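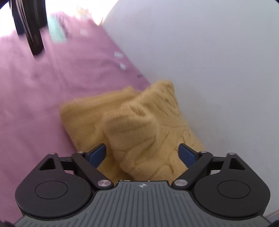 What's the best way to fold a chunky cable-knit sweater so it fits a Skamwood drawer?
Lay it face down on a bed, bring each sleeve straight across the back, fold the sides in, then fold up once from the hem. One fold is plenty for a thick knit. Two and the drawer catches.

Ticket 227 – Sweater won't stay folded
Opened by: Hoi-yan Kwok
Status: open

I love this sweater and I'm determined to get it right! It's the mustard cable knit, and I fold it on the bed, on the pink sheet. I get a nice shape, pick it up, and by the time I reach the dresser one side has slumped out. The drawer is 40 cm wide inside. I've tried the roll from the Miah guide (fun, but it came out like a bolster) and the thirds fold, which was closer.

Reply from Haziq Saragih
Great knit for this, the cables give you lines to fold along. Couple of things to check:
- is the ribbed hem flat before the last fold? Ribbing pulls in and drags the body with it
- are the sleeves lying across each other? That makes a lump in the middle
- are you carrying it by the edges? Slide a forearm under the whole thing instead

Update, Hoi-yan
Sleeves were crossed, guilty. I put them one above the other and the middle is so much flatter. Long edge comes out straight now, which I'm thrilled about – the hem is still the stubborn part.

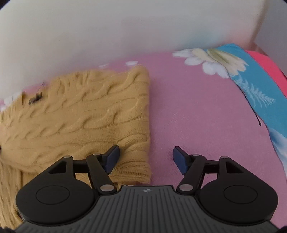

Li-hua Yau wrote that hems on heavy knits always bunch for her too, and that she smooths the ribbing outward with her palm, waits about 5 minutes, and only then makes the fold. She also turns the folded edge toward the front of the drawer.

Update, Hoi-yan
Tried the palm thing and wow, big difference. It got to the dresser in one piece. Going to do the gray one next. Leaving this open until I've closed the drawer on both of them.

Haziq: sounds good, see also ticket 198 for turtlenecks.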